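3.2 Sample handling and loss during transfer

The powders considered in this study were drawn from two production lots of the same milled salt, referred to below as Zamari and Emach after the storage sites from which they were collected. Both lots had been kept in sealed drums and were divided into portions with a riffle splitter before any weighing took place. Portions were stored in screw-top jars at room temperature and were not opened again until the day of use. The Zamari lot was the finer of the two, and it showed a stronger tendency to cling to the walls of the jar when the jar was tilted.

Loss during transfer is a known source of error in small-scale dosing work, but it is seldom reported on its own. Most published procedures give the mass placed in the receiving vessel and leave out the mass that remained on the tool or fell on the bench. In the earlier work by Akgül, the difference between the two was treated as a constant and subtracted from every reading. The data in Section 4 do not support this treatment. Loss varied with the lot, with the size of the scoop and, to a lesser degree, with the person doing the transfer.

Three methods of recovering spilled material were compared in a preliminary trial. Brushing from a glass plate gave good recovery for Emach but left a thin film of Zamari that could not be collected without a solvent. Weighing paper gave similar results, with the added problem that the paper curled in dry air. A dark cloth was not suitable for recovery at all, as grains settled into the weave, but it made stray material easy to see and was therefore kept for visual checks. Recovery masses reported in this paper come only from the glass plate.

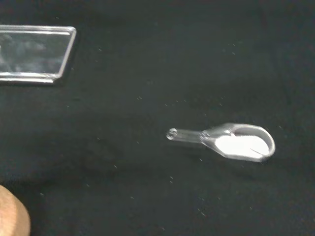 Figure 2. Clear scoop with a small mound of white powder and clear rectangular tray on a dark cloth. Pale specks are visible on the cloth between the tray and the scoop.

Visual checks were scored by a single reader (Meesuk) on a scale from zero to four, where zero means that no stray material could be seen at arm's length and four means that a continuous patch was present. The reader was not told which lot was in use. Because pale lint can be mistaken for fine powder, the cloth was cleaned with an adhesive roller before each check, and a blank score was recorded. Checks with a blank score above zero were thrown out and repeated. The scores were used to rank conditions and were not converted to mass.

Each dosing run began with the balance at zero and the draft shield closed. The operator filled the scoop from the jar, leveled it where the protocol called for a level fill, and emptied it into a tared tray. The scoop was then weighed to find the retained mass. The target dose was 200 mg in all runs. A total of 113 runs were completed, of which 2 were excluded from the analysis: in one the draft shield had been left open, and in the other the tare value had not been written down. The excluded runs are listed in the supplementary table together with the raw readings.

Relative humidity in the room was logged by a Kahraman sensor placed beside the balance. No attempt was made to control it. Static charge was reduced by wiping the scoop and tray with a damp lint-free tissue and letting them dry in open air before each series. An ionizing bar (Flevisow) was tested in the preliminary trial but was not used in the main series, as the air flow from the bar disturbed the balance reading even at the lowest setting.

Retained mass was modeled as a linear function of fill height, with lot and operator as fixed effects. An interaction between lot and fill height was included after inspection of the residuals, which showed a clear trend for Zamari at heaped fills. Bench loss was not measured in each run but was taken as the difference between the mass removed from the jar and the sum of the dosed and retained masses. This estimate carries the combined error of three weighings and should be read with caution where the loss is small. In a few runs the estimate was slightly negative. These values were kept as they stood, since setting them to zero would have biased the mean upward.

The angle of repose was measured separately for each lot by the fixed funnel method, using material from jars that had not been opened for dosing. Results are given in Section 4.1.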